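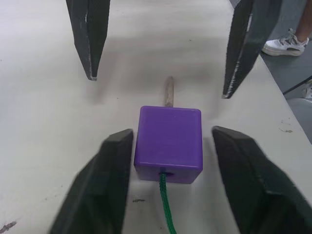
Should a small town keep its parking minimums? It should drop them for any lot inside the old commercial grid, and keep a loading requirement.

Weltlow requires six spaces per 1,000 square feet of restaurant floor. The ratio was adopted in May with the rest of the zoning update, and the staff report gives no local survey to support it. A diner on Kao Street would have to pave more ground than it cooks and serves on. 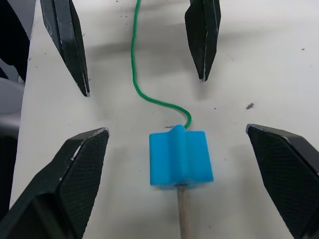
What the ratio costs

The public lots downtown hold 541 spaces. Inano, the consultant hired for the update, found that up to a third stood vacant at noon. The code still treats each new tenant as if those spaces did not exist. A tenant taking over an old storefront has three choices: buy the neighboring building and clear it, request a variance, or leave.

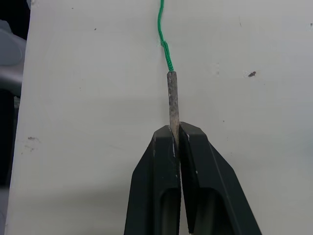
The variance route is the usual one, and it is slow. It also shifts the decision from a published rule to a hearing, where the outcome depends on who attends. Wiltach dropped its minimums downtown and kept a curb loading standard. Its storefronts filled without a garage.

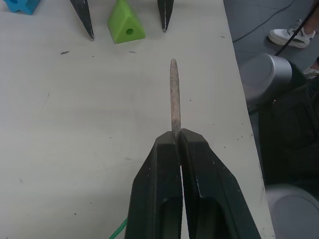 Opponents answer that side streets will absorb the overflow. Some will, and permits can handle that. Surface wear is a weaker objection. Any surface in use picks up marks, as the scratches and gray smudges on that white tabletop show, and a curb lane is no different. Resurfacing is already in the street budget — new private lots are not. The council should strike the ratio from the table of uses and leave the rest of the chapter alone.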